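Collecting demos in simulation, part four

2024-04-29

I finished the second batch of demonstrations for Nika last night, so it's time to write up how the collecting went. Nika is my name for the whole setup: a simulated two-armed robot, a set of rendered rooms, and a policy that is supposed to learn tidying from watching me do it. The training side gets its own post in May. This one is only about gathering the examples.

The target for the batch was 200 kept episodes. I drive the arms with a pair of handheld controllers, one per hand, and the recorder saves the joint positions, the gripper commands and what each camera sees. An episode starts when I press the left trigger and ends when I press it again. Most of the work is boring. You reset the room, do the task, press the button, decide if it was good enough to keep, and reset the room again.

I learned a few things from the first batch, which I collected in a room I call Grindberg. Grindberg has one table and flat gray walls. The policy did fine there and fell apart anywhere else. Delia Zamfir, who reviews my episodes and is much stricter than I am, said I had taught it the wall color. I think she was right. For this batch I used rooms with more going on in them: fireplaces, glass doors, wood floors, daylight coming in from one side. I also started more episodes with things down low, which changes how the arms have to move.

The objects are nothing special. A container, a bottle, a roll of tape, some cups. The task is written as one sentence per episode, and the sentence is saved with the data. I wrote the sentences before I started collecting this time. Last time I wrote them afterward and had to rewatch everything to remember what I had been trying to do.

Both hands get used, and I try to keep them both busy. If one arm only ever waits, the policy learns that it is for waiting.

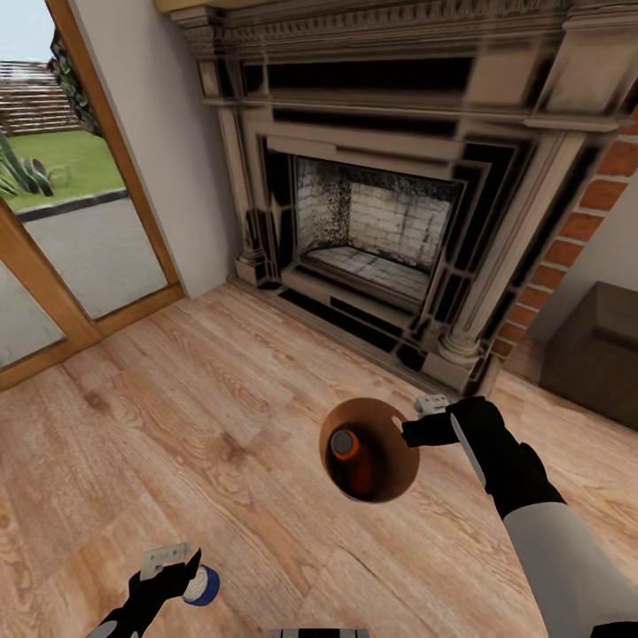
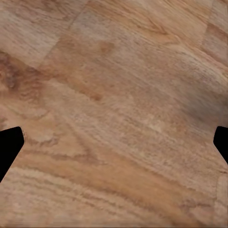 Two views from the fireplace room, the wide one with both hands full and the close one with just wood between the fingers.

Do you throw away the failed episodes?

Most of them, but I keep the ones where I missed and then fixed it. If I close the gripper too early, open it, move over and try again, that episode shows the policy how to get out of trouble. If I drop something and it rolls where the arms can't reach, I delete it. Everything I keep gets a tag, so I can leave the recoveries out later and see what difference they make.

Back to the batch. My pace was uneven. On a good evening I got 50 episodes in before my wrists got tired, and on a bad one I got 15 and spent the rest of the time on a recorder bug. The bug was that the close cameras were saved slightly behind the joint positions. You can't see it by watching the video. Woo-jin Baek found it when he plotted the gripper command against the picture from the close camera and the fingers were always late. I fixed the timestamps and recollected everything from before the fix. It would have been possible to shift the old data, but the delay wasn't constant and I didn't trust it.

The other thing I changed was speed. In the first batch I moved slowly and stopped a lot, thinking that careful examples would be good examples. The policy copied the stops. It would reach halfway and sit there. Now I plan the whole motion in my head before I press the trigger, and if I catch myself stopping to think, I end the episode and start over. This cost me about 2 evenings of practice and was worth it.

I also move the starting positions of the arms now. A small script called Jallar picks a random pose inside a safe range and shuffles the objects before each reset. It sometimes puts a cup inside another cup. I left that in for a while and then took it out — the physics engine doesn't like it, and the cups go flying.

Storage is fine so far. I keep the video compressed and the joint data raw, and a copy of everything goes to a second drive called Âu. I had to rename the folder without the accent after one of my scripts refused to open it. The drive itself kept its name.

Delia still has part of the batch to review. She marks each episode keep, drop or ask, and the "ask" pile is the one I find useful. Usually it means the sentence and the motion don't quite agree. One said "move the tape to the right" and I had moved it to my right, which was the robot's right too, but away from the object the sentence before had mentioned. I changed it to name the place where the tape ends up. The rest of the direction sentences need the same treatment, and I'm working through those next.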